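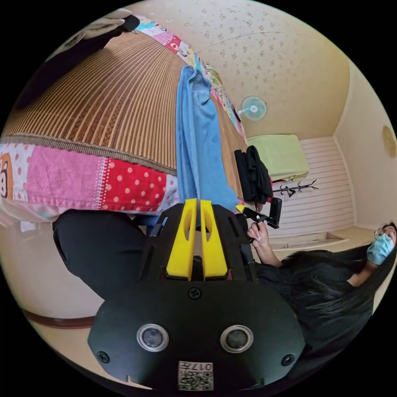

A reader signing as Storkine writes that a rule is only good if it can be checked at the bedside, and asks which of ours can. Most of them, with a tape and a marker.

Search tips Go

Folding and sorting clothes with hand-held grippers: working rules

1. Keep one garment in play. Set the others outside the reach of the fingers.
2. Grip at a seam or waistband. Single-layer cloth slips and bunches.
3. With 2 grippers, fix which one holds and which one moves before starting. Do not swap partway through a fold.
4. Close the fingers fully, then lift. A half-closed grip counts as a miss — log it.

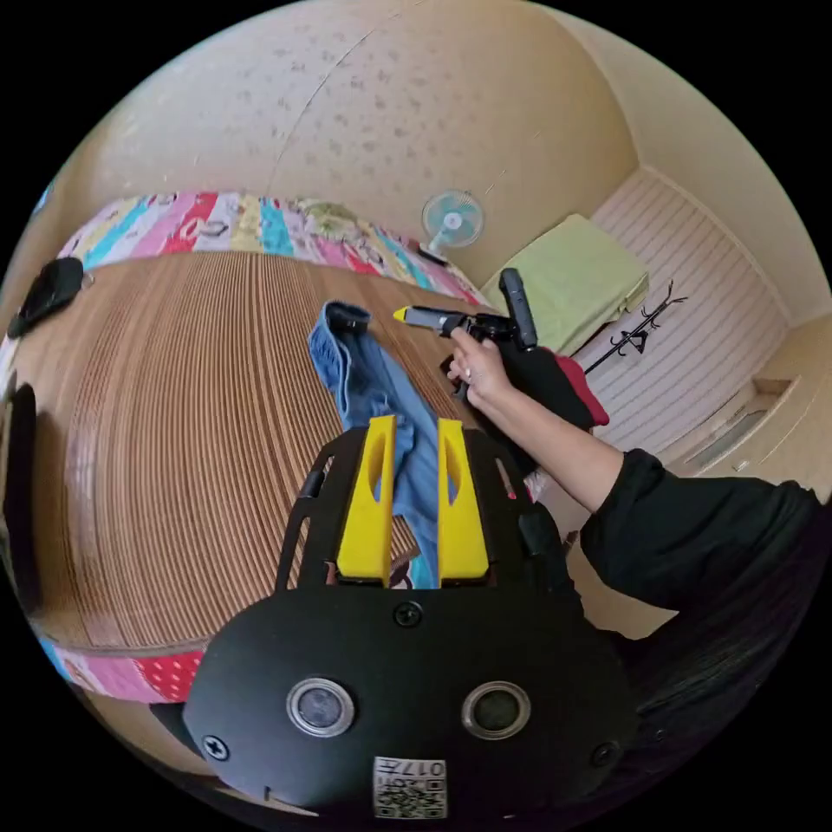
Photo: Chambi

5. Denim is stiff at the waistband and needs a slower pull than shirt cloth. Flatten the legs first.
6. A woven mat can snag a low fingertip. Come in from above.
7. Long hair is tied back and loose sleeves are pushed up. Rings come off if they touch the handle.
8. Wipe the finger pads every 101 grips. Replace them at 1000, or sooner if the edge is worn.
9. Read the label on each tool into the log before the first fold — one log line per tool.

Rules 3 and 8 will be revised in September.

9 comments | 2 shares

Related
Veseo: drawer dividers that stay put
Prumon: marking tools so they come back
Care of rubber pads and grips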